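**Tarnenero votes to leave, again**

The people of Tarnenero have voted to break away from the neighbouring town of Prarano for the third time, and for the third time the government has said it would rather they hadn't.

Electoral officials put turnout on Sunday at just over 2,000, with 499 votes against. The question on the paper ran to 130 words, several of them "notwithstanding", and a number of voters admitted they had ticked the box that looked shorter.

The interior ministry called the ballot "without legal effect" in a statement released before the polls had closed. It used the same phrase last time, and the same typing error in the second paragraph.

"We were told to wait for the constitutional review," said Morag Rutherford, who led the campaign for a separate district. "We have waited 10 years. I had brown hair when they started it."

The dispute goes back to a boundary change that moved Tarnenero's tax office, court and only working cash machine over the river to Prarano. The cash machine has since been returned. The court has not, and anyone contesting a parking fine must cross a toll bridge to do so.
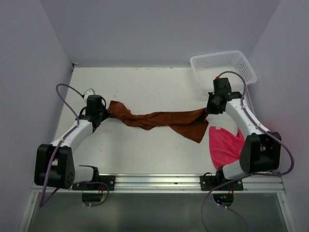

Prarano's mayor, Struan Morrison, said he respected the strength of feeling but could not recognise the result. Asked whether he would have recognised a vote to stay, he said that was a different matter and he had a meeting to get to.

Opponents of the split point out that Tarnenero would need its own police, its own water board and somewhere to put them. A plan to house all three in the old Jusaten hotel has stalled over the question of who owns the lift.

The Dehghan Commission, set up to settle the boundary, was due to report in December. It has asked for more time and a larger room. Its chairman has yet to visit either town, though he is understood to have seen a map.

Rutherford said a fourth vote would be held if the third was ignored. The printers have been asked to keep the plates, and the ministry has presumably kept its statement.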